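Bover Adhesive Wall Hook, small, pack of 3
Reviewed April 2018

I bought these to get our used shopping bags off the floor. We save them for lining the small wastebasket, and they had been living in a heap. The plan was one hook on the wall, one bag hung from it, and the rest stuffed inside. I ordered from Sternstead and the pack came in two days.
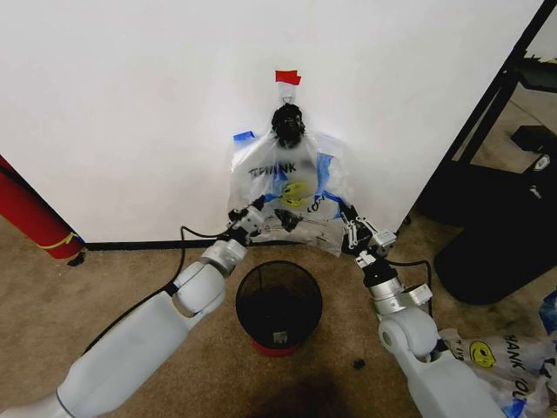

Smiley bag on the wall, mesh wastebasket on the floor.

Putting the hook up is easy. Wipe the wall, peel, press, wait an hour. I marked the height with red tape first and left the tape on. The hook is small and doesn't stand out against white paint.

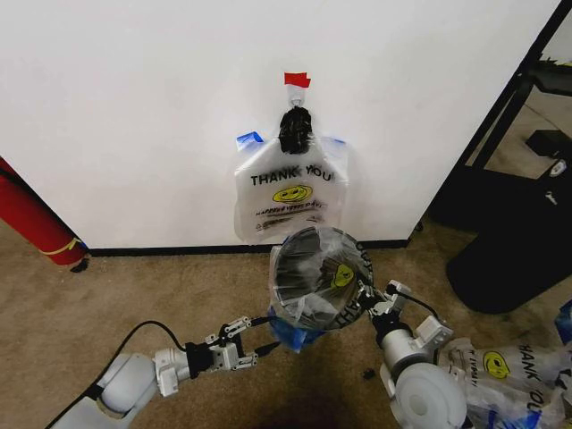 My one complaint is the size of the hook. Two thin handles go over it fine, but anything bulky wants to slide forward. Bover sells a larger one and I would get that next time - the price is nearly the same.

A bag hung from one point also closes up on itself, so stuffing it takes both hands. Blue painter's tape on the upper corners helps a lot. It peels off clean, but it does need replacing now and then.

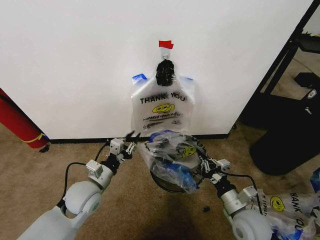 I also tried the Wuisan over-door holder last July. It holds more, 16 bags or so, but it rattled every time the door moved and I gave it away. The Bover makes no noise and costs less.

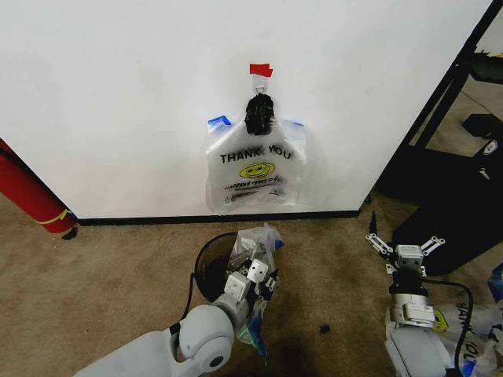
Blue tape at the upper corners, red tape over the hook.

Good for light bags on a smooth wall. I wouldn't hang groceries from it. Four stars.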